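Sorting at the Source: Household Waste in Powell

The town of Powell has collected household waste on the same schedule for many years. Until last October, residents placed everything in one bag, and the trucks carried it to the transfer station at Adside. The town now asks each household to keep food scraps apart from dry waste.

The change was introduced first in Statlow, a district of older apartment buildings with narrow stairwells and small kitchens. Some 600 households received a printed guide and a roll of paper liners. Participation was voluntary during the opening months and remains so for ground-floor businesses.

Collection of food scraps takes place before 9 in the morning. The material is taken to the Avau composting yard, where it is screened, shredded and turned in long rows. Finished compost is offered to residents at no charge each spring, and the parks department uses the remainder on its flower beds and playing fields.

The yard accepted 1,679 loads in its first year of operation. Staff report that plastic film is the most frequent cause of a rejected load. Produce stickers and rubber bands are also a concern, as they pass through the screens and appear in the finished product.

Space was the matter raised most often at public meetings. Many Statlow kitchens have room for one container only, and the guide has been revised to include a page on smaller homes. Residents may also request a second pickup of dry waste during the summer. 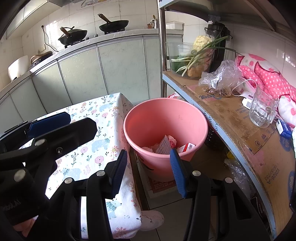

What the Revised Guide Covers

The new edition lists accepted items by room. Copies are available at the Powell library and at the Adside station office.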